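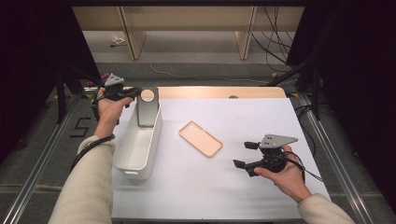 Elside Evening Program — Home & Small Office Organizing
Week 4 handout, 2025-03-20
Notes: Szu-yu Poon (typed up fast, tell me if something's wrong)

Topic: small flat stuff. Phone cases, stands, chargers, cards.

Recap from week 3
Clear the surface first. One open bin per table, not three. Bin goes lengthwise so you can reach both ends without getting up.

Why flat things get lost
Slide under paper. Stack badly. A phone case looks like nothing when it's face down at the bottom of a deep bin. Lovely's survey of desks last August — 119 loose items, 118 of them thinner than a paperback.

Working order
1. Tall things at the far end of the bin. Phone stands, anything with an upright panel.
2. Flat things at the near end, on edge if they'll stand up.
3. Handle cutout stays clear. Don't let a case poke thru it.
4. Soft cases together, hard cases together. Don't nest them, the rims catch.
5. Cords last, in their own bag.

Bins
Plain white is fine, smooth walls wipe down easily. Rounded corners waste a bit of space but are kinder to soft cases. Carretero and Tendow both came up in class, either will do. Measure your shelf BEFORE you buy (Defne's story from week 2).

Light table, pale case: easy to miss. Run your hand over the top before you call it done.

Question from King-fai: keep cases for phones you no longer own? No. One exception, if somebody in the house still has that model. Otherwise donate bag.

Practice for next week
Pick one drawer. Take out everything flat, sort into at most 6 groups, put back on edge. Write down how long it took and which group was biggest. Bring the list, you dont need to bring the drawer.

Reading: Clamer packet, section on shallow storage. Skip the part on labels, I-hsuan is covering it in week 5.

Room is the same. Bring a ruler.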